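Robot Arms Join the Folding Line at Dellix

Monday, November 19, 2018

The folding room at Dellix, the laundry and uniform service in Gramau, has some new hands, and the people who work there are pretty excited about it! Since June the company has been trying out small robot arms on the job everybody used to trade away: folding the little stuff. T-shirts, aprons, bar towels -- piles and piles of them.

The arms work in pairs across a white table, one from each side. They're slow next to a person, and an experienced folder can still run circles around them. But they can keep at it through the evening, and last week they finished 1,464 pieces, their best total so far.

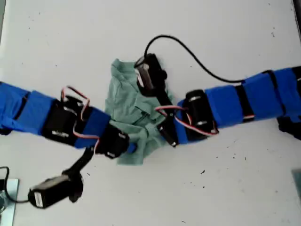

What has changed most is the workday. Folders used to stand at the same station for a whole shift. Now they switch every 2 hours between sorting, checking finished stacks and looking after the arms, and sore shoulders come up a lot less at the morning meeting. All 70 employees have kept their jobs and their hours, and anyone who wants to learn to set up and repair the arms gets paid training time (the first class filled up in a day!).

Plenty still goes by hand. Fitted sheets are a mess for the arms, and anything with buttons goes straight to a person. Dellix plans to add a second table at its Nilari building next, where the crew has already asked to pick the spot for it.

Contact the newsroom | © 2018 Gramau Local News | Back to top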